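Fix the Office Tower Before You Replace It
22 March 2019

Every October the office supply firm Sugden sends its business customers a letter about replacing old desktops. Our office in Clinberg has 13 of them, all black towers, and the quote this time came to $2465 for the first batch. I think we should turn it down, and I think most small offices should do the same.

A desktop tower is one of the last things in an office that ordinary people can still open and repair. The side comes off, the case goes down flat, and the parts are there to reach. Memory sticks are held by a latch at each end. Drives sit in their own bays. A person who has never done it can learn to swap memory in one afternoon.

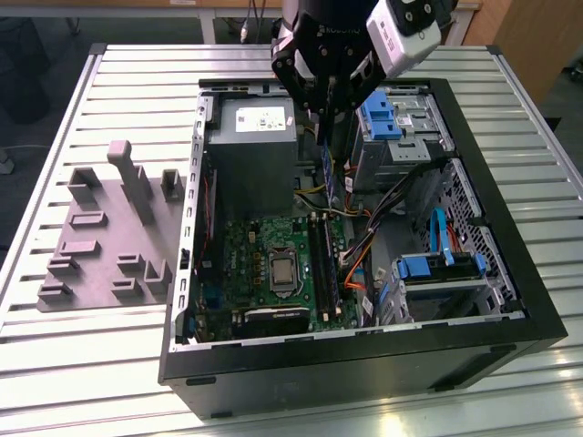 Compare that with the small sealed boxes in the Sugden letter. On the model we were offered, the memory is soldered to the board. If it fails outside the warranty, the whole unit goes in the bin. The letter calls this low maintenance. I would call it no maintenance, and the customer pays for it later.

The usual case against repair is that labor costs more than the machine is worth. Sometimes it does. A repair shop such as Wirkia charges $200 to look at a tower and put in a part, and for a very old machine that is too much. But most of what goes wrong is simple, and much of it can be done in-house.
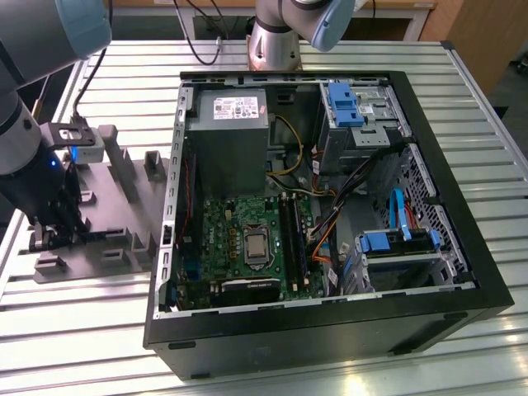 Good design makes the difference, and it shows in small things. Makers used to spend a little money on parts that only mattered to whoever opened the case. A blue plastic latch on the drive cage and a blue carrier in the hard drive bay are cheap pieces, and the color tells you where to put your hand. I would like to see that kind of thinking in a machine sold today at $1000. I have looked at several and found mostly glue.

There are fair reasons to buy new. Some software will not run on older processors, and an old tower uses more power than a new small one. If a machine is slow after more memory and a new drive, let it go. Even then, the parts are worth keeping for the others.
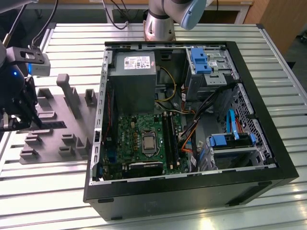
What I object to is replacing by calendar. Vorkomska, the company that leases our printers, does the same thing, and we pay for years of use we never get. An office should keep a list of its machines, note what has been repaired on each, and decide one at a time. Our list fits on a single sheet of paper. Four of the towers on it need more memory, and I have asked for the money to buy it.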